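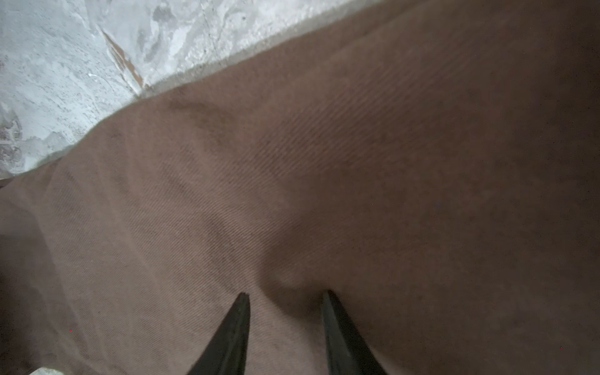

Cevgate Hand-Lead Teaching Kit
Reviewed and stocked by Hascombe Workshop Supplies
Page last checked: 23 October 2020

Stock code: 521
In stock, sent from our own shelves
Hire before you buy: yes, see below

We held off listing this kit for a good while. Most things sold under the heading of "teach a robot by showing it" have disappointed us, and the makers' leaflet for this one did not help. It says that anyone can teach any task in minutes. We don't believe that and neither should you. What persuaded us was a month of use in September, mostly on cloth, which is where these systems usually come unstuck.

What it is

A handle that clips on behind the gripper, so you can take hold of the arm and lead it through a job, and a separate hand control on a lead for doing the same thing from a chair. Both record the movement of the arm, the opening and closing of the fingers and the picture from the wrist camera. You do the job, you press save, you do it again.

What it isn't

It isn't a robot. You need your own arm, and it needs to be one you can move freely by hand if you want to use the handle. It doesn't come with any learning software worth the name either. The program on the memory stick plays back what you did. If the cloth has moved since, the arm will close its fingers on whatever is there now.

In the box

Teaching handle with save and discard buttons
Hand control with trigger
Wrist camera and bracket
Pair of tapered black fingers
Cable, 18 clips, hex keys
Printed guide (thin, and the wiring page is wrong; ask us for ours)

How we got on with it

Dilwyn Price in our workshop set it to picking up a heavy brown twill near its edge. Twill is a fair test. It has enough body to hold a crease, and when the fingertips press in, it folds up between them and gives you something to pinch. Thin lining material was far worse and we would not buy the kit for that alone.

Leading the arm by the handle was the better method for cloth. You feel the table through the fabric, so you stop pushing at the right moment. With the hand control you feel nothing at all and have to judge it from the camera, and with a plain cloth filling the view that is harder than the leaflet lets on. Dilwyn recorded 100 goes by hand and kept the lot. Tiziana Ruggiero did 40 with the hand control and threw out more than she would have liked, mainly for pressing too hard.

The camera sits close, which is good for seeing the tips of the fingers and the weave under them. It is poor for telling where on the table you are. If your job needs both, budget for a second camera on a stand. Cevgate sell one. A cheaper one will do.

Things we don't like

The save and discard buttons are the same shape and next to each other. We put tape on one.
The trigger has a dead patch at the start of its travel, so small finger movements get lost.
The handle is heavy enough to upset the balance of a light arm. Set the payload again after fitting it.
"Works with all leading makes" means a list of makes on their website, and the list changes. Send us your model before ordering.

Who should buy it

Colleges and small firms who want to collect their own demonstrations and already have someone to do something with them. If you are hoping to show a robot a job once and walk off, save your money. We have yet to see a kit at any price that does this with fabric.

Questions we get asked

Can two people share one set of recordings?
Yes, but keep them marked by name. Lleucu Gough and Dilwyn grip the same cloth at quite different angles, and playing back a mix of the two tells you very little.

Will it fit the Drunen arm?
With the Drunen adaptor plate, sold separately. The bolts supplied with the plate are too short if you also fit the camera bracket.

Can I use my own fingers on the gripper?
Yes. Measure the length and put it into the settings first, or the tips will meet the table sooner than you expect.

Hire and returns

Two weeks' hire, taken off the price if you keep the kit. We ask for a photograph of your arm's mounting face before we send anything. Returns are fine if the cable hasn't been cut. To book, ask for Branwen Lloyd on the hire desk, and for wiring questions ask for Caradog Edwards.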